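Search this site Enter keyword Go

Print this page | E-mail this to a friend

Keep the Wooden Board, Lose Half the Blocks

Wednesday, January 17, 2007

Every house with a small child in it ends up with a box of shape blocks. Ours came in two lots, one from Husport and one from a church sale, and for a long while I thought more was better. I have changed my mind. I think most families have too many blocks and too little to put them on, and I think the money should go the other way.

Take the floor first. Blocks on carpet do not stand up. A child tries to set a star on its side, the pile gives way, and the star goes over. After a few tries the child throws it, and the adults say she has no patience. Put the same child at a flat maple board and she will work for twenty minutes. I have seen this in my own kitchen more times than I can say.

A board also gives the work an edge. A tray does this too, but the trays sold for the purpose are mostly thin and they flex in the middle. The Pusetine tray we bought bowed within a month. The board that replaced it was sold for bread. It has had juice on it and crayon on it, and it wipes down. When it gets rough I sand it lightly and go on using it.

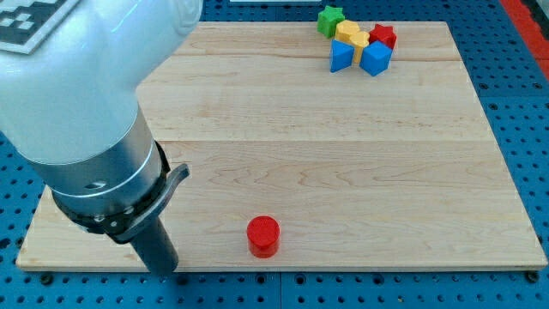 How many blocks should a child have out at one time?

Six or seven is plenty for a child under four. Put the rest in a closet and trade them every couple of weeks.

People push back on that number. A catalog will offer a tub of 800 pieces and make it sound like a bargain. Maybe it is, by the piece. But a small child does not play with 800 pieces. She plays with the few on top and walks on the others. Then someone has to pick them up, and the someone is usually me.

With a small cluster of shapes on a board, the child can see every piece. A red cylinder by itself near the front is something to pick up. The same cylinder at the bottom of a tub might as well be in the garage. She can push the others to the back and bring them forward when she wants them. A few will hang over the edge and a few will fall off, and that is fine. Picking up one block takes a second.

I also favor plain colors. A block should be one color all the way around. The Miranda set had faces painted on the pieces, and my daughter sorted them into families and never once stacked them. That is a kind of play, and I do not object to it, but she already had dolls.

As for cost, our board was 20 dollars and has lasted 9 years through two children. The Porka activity table down the street cost a good deal more, and one of its legs is now held on with tape. My neighbors like it. I would not carry it home if they gave it to me.

If you are shopping for a birthday this March, look in the kitchen department before you look at the toys. Get a board with some weight to it and rounded corners, and spend whatever is left on one small set of blocks.

Print this page | E-mail this to a friend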